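How to Register a Youth Team for the Hellwood Summer League

Registration opens in July and is done online through the Plunus portal. Have your player list ready before you log in. 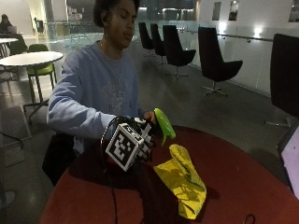
Wilma Aerts
League Registrar

Create a club account, then choose "New team" and pick an age group. Enter each player's name and birth date. A squad can have up to 15 players.

Upload a signed consent form for every player. Scans and phone photos are both accepted.

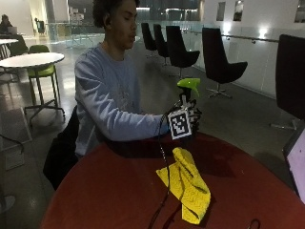 Next, choose your home field, either Aravena Park or Corkunon Road. The team fee is $600, or $800 with field rental included. Pay by card and save the receipt. Late entries cost an extra $40.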